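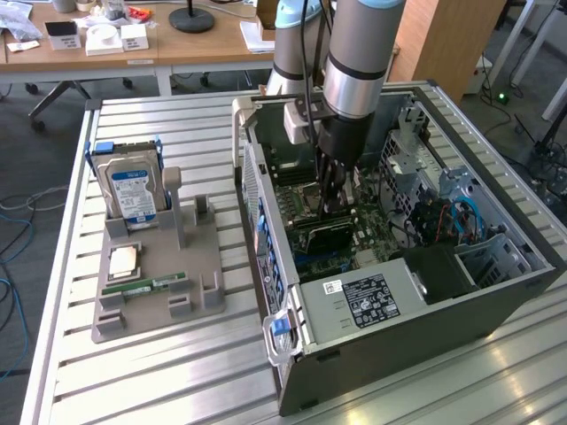

How to Add Memory to an Older Desktop Computer

If you have an old desktop tower that takes forever to open a web page, please don't haul it off to the recycling center just yet. I've kept our family machine going for years past the point where everybody told me to buy a new one, and the single best thing I ever did for it was to put in more memory. It took me most of an evening the first time, mainly because I was scared of breaking something and kept stopping to read the manual again. These days I can do it in 20 minutes, and that includes hunting for the screwdriver.

I'm going to go slowly, the way I wish somebody had gone slowly with me. If you've done this before you can skip down to the part on seating the sticks, where most of the trouble happens.

What you'll need

A Phillips screwdriver, medium size. Most cases use the same kind of screw all over.
The new memory (more on choosing it in a minute).
A small dish or an egg cup for the screws.
A can of compressed air, if the computer has been living on the floor.
A flashlight, or a lamp you can bend down close.
An anti-static wrist strap if you own one. They're cheap and I do recommend them.

You'll also want a table you can take over for a while. I used the dining table for years, with a clean cotton dish towel under the case to save the finish, and then one December I finally cleared off the bench in the garage and never looked back. Wherever you set up, stay off the carpet if you can, and leave your fuzzy slippers and your wool sweater somewhere else.

Step 1. Find out what you already have

Do this while the computer is still running and in one piece. On Windows, open Task Manager, click the Performance tab and then Memory. It will tell you how much is installed and the speed, and on most versions how many slots are in use. Write all of it down on paper. I say paper because the computer is about to be turned off, and yes, I once saved my notes on the very machine I was about to take apart.

Then look up the manual for your computer or for its motherboard. The model name is usually printed on a sticker on the back or the side of the case. What you're after is the type of memory (DDR3, DDR4 and so on), the most it can hold in total, and the most it can take in each slot. Those last two numbers are easy to mix up, so read them twice.

Our own tower is a Brimwood, one of the plain black office ones that were everywhere for a while, and the manual has a little chart on page 22 showing which slots to fill first. Yours will very likely have something similar. Print that page out or bookmark it on your phone, and you'll be glad of it later on.

Step 2. Buy the right memory

The type has to match. A DDR3 stick won't go into a DDR4 slot no matter how nicely you ask it, because the notch along the bottom edge is in a different spot. Please believe the notch! If you find yourself pushing harder and harder on something that doesn't want to go in, stop and check what you bought.

You also want full-length desktop sticks. The shorter ones are meant for laptops and most very small computers, and they look nearly the same in a tiny store photo. I ordered the wrong length from Plarnix one year and had to send it all back, which they were very nice about, but it cost me a week.

If your budget allows, get a matched kit, meaning two sticks sold together in one package. Many desktops run a bit better with memory in pairs, and you don't have to wonder whether an old stick and a new stick will get along. Mixing often does work, mind you. I've had a Tisberg stick and a no-name one living side by side for ages without a cross word between them. When they don't get along, though, the computer can crash at odd moments, and it's a nuisance to track down.

As for how much to buy, for email, photos, bills and a browser with a dozen tabs open, 8 GB is fairly comfortable and 16 GB is lovely. Past that you'd want to be editing video or playing big games.

Step 3. Back up and shut down

Adding memory shouldn't touch your files at all. I still copy anything precious onto an outside drive first, because any time I go poking around in there I like to know the pictures of the grandkids are safe.

Then shut the computer down the proper way, from the menu. Sleep doesn't count. Once the fans have stopped, switch off the power supply at the back if it has a switch, unplug the cord, and unplug everything else too - monitor, keyboard, printer, speakers, the lot. If you think you won't remember what went where, take a photo with your phone or put a bit of masking tape on each cable.

With the cord out, hold the power button in for several seconds. That lets go of the leftover charge sitting in the system.

Step 4. Open the case and lay it down

Most towers have two screws at the back holding on the side panel. You generally want the left panel as you look at the front, although a few makers do it the other way around. Take the screws out, put them in your dish, and slide the panel toward the back. Some of them stick. A firm push with the flat of your hand will usually persuade it.

Now lay the tower on its side with the open part facing up. I know people who do the whole job with the case standing, and I don't understand how, as you need to press downward and it's so much easier with gravity helping.

Before you touch anything inside, touch a bare metal part of the case with your fingers. If you've got the wrist strap, clip it to bare metal now. Without a strap, just touch the metal again every so often as you work, and certainly after you've gotten up to answer the phone.

If there's dust, blow it out in short bursts, holding the can upright. Hold the fan blades still with a finger so they don't spin. And do this outdoors if you can manage it (I'm still finding fluff behind the dining room radiator).

Step 5. Find the slots

The memory slots are long and narrow and sit side by side, generally near the processor, which is under the big fan or metal heat sink. Desktops mostly have two or four of them. There's a little clip at one or both ends of each slot. If a cable is lying across them, you can ease it to one side, gently, without unplugging it.

Check your chart now. With four slots and two sticks, you usually skip one in between, and boards differ on which pair they'd like you to start with. Sometimes the slots are colored to help you, and sometimes they're all the same and you have to squint at the tiny printing on the board. That's what the flashlight is for.

Step 6. Take out the old sticks, if you need to

Push the clips outward, and the stick will pop up a little on its own. Lift it straight out by its edges. Keep your fingers off the gold contacts, and set it down in the wrapper the new memory came in. Don't throw it away. If something goes wrong, you'll want to put the old one back to test with.

Step 7. Seat the new sticks

Open the clips all the way. Hold the new stick by its top corners and line up the notch with the bump in the slot. Set both ends into the grooves, so it's standing up straight. Then press down with your thumbs, one at each end, evenly, until the clips snap in.

It takes more push than you'd think, and the click is loud enough to make you jump. A stick that's only halfway in is by far the most common reason for a computer that won't start afterward, so look along the top and make sure it's level, with each clip fully closed.

Step 8. Close up and try it

I plug in just the monitor, keyboard and power first, with the panel still off, and turn it on to see. Keep your hands out of there while it's running. The first start can be slow, with a black screen for a minute or more while the machine gets acquainted with its new memory, so give it time before you panic.

When you're back at your desktop, open Task Manager again and compare with your notes. If the new number is there, shut down, unplug, put the panel and screws back on, and hook everything up as it was.

If it won't start

Beeping, or fans running with nothing on the screen, nearly always means a stick isn't seated. Power off, unplug, and press them in again. If that doesn't do it, try one stick by itself, then the other. Should the old memory work fine and the new memory not work in any slot, you've either got the wrong type or a bad stick, and it's time to write to the store.

If the computer starts but shows less memory than you put in, reseat everything once more and look at the maximum in the manual. Ours also needed a newer BIOS before it would see the second stick, and the Fairclough repair shop in town did that for me while I waited.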